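Roslow Bench Kit: Kitchen Task Set, README

Tabletop arm kit from Grernen, with the props and scripts for the drinks and garnish tasks. Maintained by Larysa Stetsiuk.
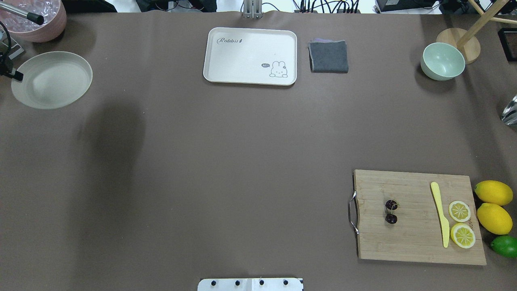 What you get

The kit is sold as one package or leased by the month. Both come with the arm, its base plate, the head camera mount, the control box and the Pekness software licence. Props are listed separately because most labs already own half of them.

Bench layout

The arm bolts down at the near edge of the table, centred. Leave the middle of the table clear at the start of each run. In our layout the ice bowl and the large grey-green bowl are on the left, the Rabbit tray and folded grey cloth go along the far side, and the cutting board sits on the right with the lemons and lime beside it. Colours can be swapped, but update props.txt if you do.

Tasks included

- Move one cherry from board to tray
- Put a lemon slice in the mint-green bowl
- Place a whole lemon in the large bowl
- Unfold the grey cloth

Each task has 10 scripted starts and a 3 minute limit. The bundled set, Zerouali, holds 200 runs, of which 160 are for training and the rest for testing.

Known issues

Glossy fruit and clear glass give poor depth readings under overhead lights. Cherry stems catch on the finger pads. Refill the ice between sessions. The April release fixed the calibration error on restart, so older installs should be upgraded.

Support

Elisa Leone handles lease and parts enquiries. The support desk closes at noon on Friday.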